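3.2 Package format and storage conditions

Single-serve snack packages differ from family-size bags in the ratio of film area to product mass. A small pouch encloses little food in a large surface, so water vapor passing through the film has a stronger effect on each gram of product. The effect is largest in dry baked goods, which lose crispness after a small gain in moisture. For this reason the storage trial was limited to individually wrapped items, and the results should not be applied to larger formats without correction.

Two film structures were compared. The first, supplied by Purnotix, was a metallized laminate with a polyethylene sealing layer. The second, supplied by Leone, was a clear laminate with a thin barrier coating in place of the metal layer. Both were formed into pouches on the same line and filled with the same wheat cracker, produced in a single batch at the Pletolia pilot plant in October. Pouches were flushed with nitrogen before the final seal was made. Jaw temperature and dwell time were held constant for each film and were set from the seal strength curves given in Section 2.

After filling, pouches were divided between two storage conditions. The first was a climate cabinet held at a fixed temperature and humidity. The second was ordinary household storage, in which participants kept the pouches wherever they normally kept snacks and recorded the location on a form. Kitchen cupboards and desk drawers were the most common entries, followed by bedrooms and school bags. Household storage was included because cabinet data alone tend to overstate the life of flexible packages. In the cabinet a pouch is not bent, squeezed, or carried from room to room, and repeated bending is a known cause of pinholes in metallized film.
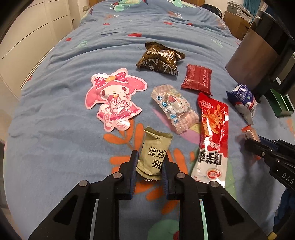

Figure 4. Individually wrapped snack packages in a bedroom.

Water activity was measured at each sampling point on crackers taken from freshly opened pouches. The contents were crushed, mixed, and placed in the meter within the same minute, as the product takes up moisture quickly in room air. Seal integrity was tested separately by submerging unopened pouches under vacuum and watching for a steady stream of bubbles. A pouch was scored as failed if bubbles came from any point on the seal or the body. Failed pouches were dried, and the position of the leak was marked on a printed outline of the package.

In the climate cabinet the two films performed almost equally. At the final sampling point, 98 percent of the metallized pouches passed the bubble test, and the clear pouches gave the same figure. Water activity rose slowly in both groups and stayed below the level at which the sensory panel first reported a loss of crispness.

Household storage gave a different result. The pass rate for metallized pouches fell to 89 percent, while the clear pouches showed little change. Most of the added leaks were in the body of the pouch – usually along a crease – and only a small share were in the end seals. Pouches reported as carried in bags accounted for most of these failures. Those kept in cupboards were close to the cabinet values. The bedroom group fell between the two, although the storage forms did not separate pouches kept in a drawer from those left in the open.

A second source of variation was the seal pattern. Serrated jaws produced a slightly wider spread in seal strength than flat jaws, with losses of up to 8 percent at the corners. None of these losses led to a leak in the cabinet group. In the household group the leaks at the end seals were too few for a comparison between jaw types. The Justuna method, used in Section 4 to estimate shelf life from water activity data, assumes an intact seal and therefore excludes all pouches that failed the bubble test.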